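Automatización y talleres · Notas de charla
Jue 21 noviembre, por la redacción de Stiltach

Comprar una mano robótica sin arrepentirse en septiembre
Notas del orador, versión larga (la corta está en las tarjetas)

Apertura

Buenas tardes y gracias por quedaros después del café, que ya sé que a estas horas la silla empieza a pesar. Dar las gracias a la gente de Cudthorpe por la sala. Preguntar cuántos tienen que entregar un presupuesto de equipamiento antes de fin de año y esperar a que levanten la mano, sin prisa, porque siempre hay quien tarda en decidirse.

Contar lo de la primera solicitud de Stiltach: una sola línea, «mano robótica, 1 unidad», y una cifra. Nos la aprobaron enseguida y estuvimos contentísimos una semana entera. Luego llegó la caja y empezamos a descubrir todo lo que no habíamos escrito en aquella línea.

Lo que cuesta y lo que cuesta después

Decirlo despacio: el precio de catálogo es la parte fácil. En nuestra hoja de cálculo la mano ocupa una fila y lo que la rodea ocupa 13. Leer unas cuantas en voz alta, las que más risas provocan: el adaptador de brida, los cables que sí llegan hasta el armario, la fuente de alimentación de repuesto, el transporte de vuelta cuando hay que mandarla a reparar, las horas de la persona que la calibra.

Las puntas de los dedos merecen un minuto aparte. Son consumibles, igual que el tóner de la impresora, y hay que tratarlas así en el presupuesto. Nosotros reservamos 300 euros por trimestre para puntas y juntas y el primer año nos quedamos cortos. Si en la sala hay alguien de compras, mirarle con cariño en este punto: un pedido abierto con el proveedor ahorra mucho papeleo.

La partida de reparaciones la dejamos en 3.000 euros al año. A dirección le pareció mucho. Explicar cómo lo defendimos: llevamos el registro de paradas, con fechas y días perdidos, y lo pusimos encima de la mesa sin adornos. (Si vamos mal de tiempo, saltar la anécdota del mensajero.)

Comprar o alquilar

Aquí suele haber preguntas, así que conviene beber agua antes. Jallell nos ofrecía alquiler con mantenimiento incluido y Ye nos vendía el equipo con 2 años de garantía. Hicimos las cuentas de las dos maneras y acabamos comprando el brazo y alquilando la mano. Ya sé que suena a no querer decidirse, pero a nosotros nos fue bien: el brazo lo vamos a usar muchos años y de manos todavía estamos aprendiendo qué necesitamos.

Recomendar que se pida por escrito el plazo de entrega de los recambios. El del equipo completo lo dan todos los comerciales con una sonrisa enorme; el de una falange suelta hay que sacárselo con paciencia.

El material de prueba también se presupuesta

Me gusta detenerme en esta parte, aunque sea la más barata de todas. Uno se gasta el dinero en la mano y luego la prueba con lo que encuentra por los cajones. Un cubo rígido lo coge casi cualquier pinza, y con eso no se aprende gran cosa. Nosotros pedimos una partida pequeña para objetos blandos: peluches, esponjas, bolsas de tela, ovillos. En administración se rieron un poco al ver «peluches» en una orden de compra, y con razón.

Pasar la diapositiva y dejarla un momento. Hablar de los dedos articulados con su punta de goma negra y del peluche blanco que tienen debajo, con ese pelo tan fino que se abre en mechones. Preguntar a la sala qué objeto de su propio almacén les daría más guerra. 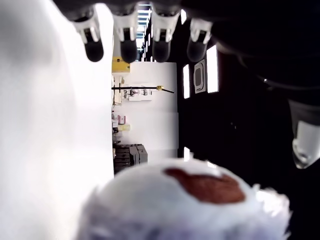
Calendario de la solicitud

Nosotros empezamos a pedir ofertas en septiembre y os animo a hacer lo mismo el año que viene, o antes si vuestro departamento de compras es de los que se lo piensan. Primero las ofertas, después una demostración con vuestros propios objetos (llevadlos en una bolsa, de verdad, nadie se ofende) y al final la solicitud, con la fila de la mano y todas las demás.

Recordar que la formación va dentro del mismo expediente. Si se deja para otro ejercicio, la mano pasa meses en su maletín.

Turno de preguntas

Repetir cada pregunta al micrófono para los del fondo. Si sale el tema de los seguros, contestar con lo que sabemos y ofrecer el correo. La plantilla de la hoja de cálculo la mandamos a quien deje su dirección en la lista de la entrada, junto a las galletas.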